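Minutes of the autumn meeting of the Varulitz Bird Recording Group

Held 20 September 2024, 18:30, in the upstairs room of the library
Chair: Estrella Ocampo
Minutes: Jacinto Serrano
Present: 8 members. Apologies were received from two members.

**1. Minutes of the spring meeting**

The minutes of the March meeting were read and accepted with one correction. Under item 4, the place of the Wryneck record should be "north side of the Pidetti marsh" and not "north side of the Pidetti road". I have changed it in the file copy.

**2. Matters arising**

The key for the marsh hide has been copied and there are now two. One stays with Estrella, the other is in the library desk and must be signed for. The letter to the water company about mowing the east bank in the breeding season was sent in April. A reply came in June, it says the request is "noted". Estrella will write again before the winter and ask for dates.

**3. Breeding season: reed and marsh species**

Jacinto gave the results of the marsh survey. It was made on the same transect as last year, with four early visits and two evening visits.

- Great Reed Warbler: 8 singing males, all in the tall reed by the old sluice. Breeding was confirmed for two pairs, with adults carrying food.
- Little Bittern: heard on two evening visits, no proof of breeding. To be entered as "possible".
- Water Rail: present on all visits. The group agreed that the tape playback method should not be used after the middle of May.
- Penduline Tit: one old nest found, no birds seen. This is the second year without a breeding record.

There was some discussion if the Penduline Tit should be moved in the checklist from "scarce breeder" to "irregular breeder". It was decided to wait for one more season.

**4. Swift colony at the Weidemann mill**

The count of occupied holes in the south wall was 90 this summer, against 100 last summer. Estrella reminded the meeting that the scaffolding stood on the west part of the wall until the first days of June, so the two counts cannot be compared directly. The owner has agreed in writing that no hole will be closed before a member of the group has looked at it. A copy of this letter should be kept with the minutes.

It was proposed to put up nest boxes under the roof on the yard side. Decision: yes, if the owner gives permission, and the boxes must be in place before the end of March.

**5. Rare and unusual records**

The following records were considered:

- Pallid Harrier, one juvenile male, Pidetti fields. Accepted on the photographs.
- Red-throated Pipit, one heard in flight. Not accepted, the description of the call does not exclude Tree Pipit. The observer will be thanked and invited to send a recording if there is one.
- Caspian Tern, two adults, reservoir. Accepted.
- Booted Eagle, one pale bird, from the mill hill. Held over until the second observer has sent his notes.

Members are asked again to write the description on the same day and before they look in the book.

**6. Checklist, new edition**

The draft has 188 species, counting those which were recorded only once. The order of the families must be changed to the newer one, and this will take most of the autumn.
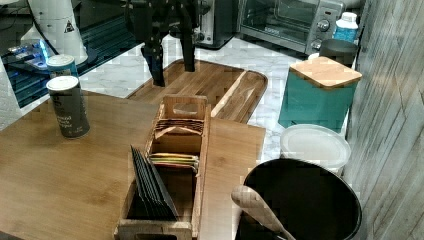
Jacinto asked for help with the old records from before the group existed, where in many cases there is only a month and the word "obtained". It was agreed to keep them, but in smaller type and with the source given in full. English and local names will both be printed. Comments on the draft should reach Jacinto by the end of November.

**7. Records database**

The group has used Onus for the records for one year. Most members find it easier than the paper cards, but the map does not save the point when the connection is weak. Until this is repaired, please write the grid square also in the notes field. The paper cards stay in use for the marsh survey.

**8. Any other business**

The telescope tripod needs a new foot, Estrella will order it. A member asked if the winter duck count could begin half an hour later. This was not agreed, as the walkers arrive early at the reservoir and the birds go to the far side.

**9. Next meeting**

In March, same room. The day will be sent by e-mail when the library has confirmed it.

The meeting was closed at 20:40.

J. Serrano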